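4.2 Feedstock variability and seal performance

The trial film was blown from a linear low-density grade supplied by Arberg, blended with recycled pellets from the Noturham recovery line. Pellets were held in sealed bins and dried before use. Melt flow index was measured on every incoming lot, and lots outside the agreed window were returned to the supplier without being run. Three blend levels were prepared, with the recycled fraction fixed by weight at the feeder. No processing aid was added at any level.

Film gauge was controlled at the die by an automatic air ring. At the two lower blend levels the gauge held steady through each run. At the highest level the bubble became less stable after a screen change, and the first 40 meters of film following each change were discarded. Samples for seal testing were cut from the center of the web, conditioned overnight, and sealed on a bench unit with heated flat jaws. 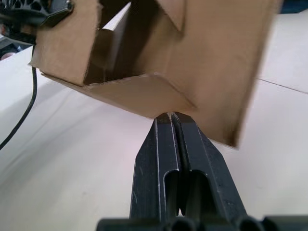 Seal strength at the highest blend level fell off sooner as jaw temperature was reduced. The loss was mainly a shift in the seal initiation temperature, and the plateau strength changed little. A longer dwell time recovered part of the difference, at the cost of line speed. Gel count rose with recycled content in every lot, and most of the failures that began away from the seal edge could be traced to a gel larger than the film thickness.

The Zornix line was then used to convert the film into case liners. A total of 3051 liners was made over the three blend levels, and each was leak tested with air at low pressure. Rejects were sorted by failure position and kept for microscopy. Corner folds accounted for most rejects at all blend levels, which suggests that the folding plate had more influence on leakage than the resin did. The plate was not adjusted during the trial, so this effect is common to all results reported in this section.
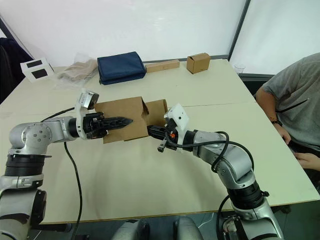 Figure 2. Open corrugated cardboard box held between two robot arms above a table.

The leak data were fitted with the two-parameter model of Pillai, using jaw temperature and recycled fraction as inputs. Almost 1937 liners remained in the set after removal of units with visible fold damage or incomplete records. The fit was acceptable at the lower blend levels and poor at the highest, where residuals grew with time since the last screen change. A term for screen pressure was tested and reduced the residuals, but the pressure log had gaps in September and the term was left out of the final model. Coefficients are therefore given for the lower blend levels only.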